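Gornuven ate my whole Wednesday night

So I finally started Gornuven, and wow, the boat levels! I figured I'd poke at it for an hour before bed, and then it was 3 a.m. and I was still chasing that stupid lighthouse key.

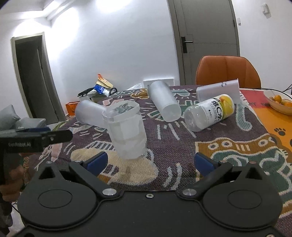 Evdokia Tsakiris

Combat took me a while. Parrying feels mushy until you buy the Selta blade (3000 coins, ouch), and then it's a blast. I've died 19 times to the second boss and I'm still grinning. Anyone beat him without the shield?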